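Preparing Clothing for Seasonal Storage

Quartey Residence Services
Household Guidance for Residents

This page explains how residents should clean, fold, pack and label clothing before placing it in the shared storage rooms at Ostov House and Unden House. The storage rooms open to residents in March and again in the fall. Items that have not been prepared as described below may be returned to the resident for repacking.

Before you begin

Each resident may store up to 3 containers. Containers must have a closed lid and must be light enough for one person to lift safely. Cardboard boxes are not accepted, as they draw moisture and attract insects. Vacuum bags may be used for bedding and synthetic jackets but should not be used for wool or down.

Set aside enough time to complete the work in one session. Most residents find that an afternoon is sufficient for a full closet.

Step 1. Sort

Separate clothing into items to keep in use, items to store, and items to give away. Clothing that has not been worn for two winters should be considered for donation. The donation room at Flernerton accepts clean clothing in wearable condition and took in almost 4,000 pieces last year. Questions about donations should be directed to Araba Asante at the front office.

Step 2. Wash and dry

All clothing must be washed before storage, including items that look clean. Body oils and traces of food are not always visible and will yellow the fabric over several months. Empty every pocket, close zippers and turn dark garments inside out. Do not use starch or fabric softener on items that will be stored.

Dry each item completely. Waistbands, cuffs and pocket linings hold water longer than the rest of a garment and should be checked by hand. If there is any doubt, leave the item on a rack overnight – a single damp sock can spoil a full container.

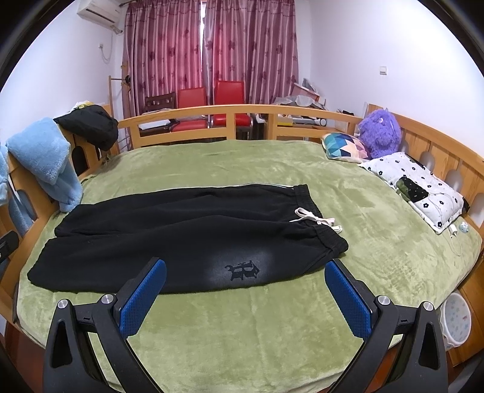 Step 3. Fold

Folding is best done on a wide, flat surface at a comfortable height. A made bed is suitable, provided the cover is clean and smooth. Begin with the largest items, which will form the bottom layer of the container. Pants should first be folded lengthwise so that one leg lies over the other, as with the black sweatpants on the green blanket, and then folded toward the waistband until they match the width of the container. A drawstring should be tied in a loose bow, as on that pair, to keep it from slipping into the casing. Avoid placing a crease directly across embroidery or a printed design.

Knitted sweaters should always be folded, never hung. Lay the sweater face down, bring the sleeves across the back, and fold the body up once. Dress shirts may be buttoned at the collar and at every second button below it.

Step 4. Pack

Line the container with a clean cotton sheet. Place heavy items at the bottom and light items on top, and leave a small gap beneath the lid for air. Cedar blocks may be added. Mothballs are not permitted in either building.

Step 5. Label

Attach a label to the lid and a second to one short side. Write your name, your unit number and a brief list of the contents. Labels are available from Senyo Owusu at the Unden House desk between 2 and 6 p.m.

Retrieving your items

Clothing may be collected at any time during desk hours. Air each item for a day before wearing it, and report any sign of moisture or insects to the desk as soon as it is found – the neighboring containers will then be inspected as well.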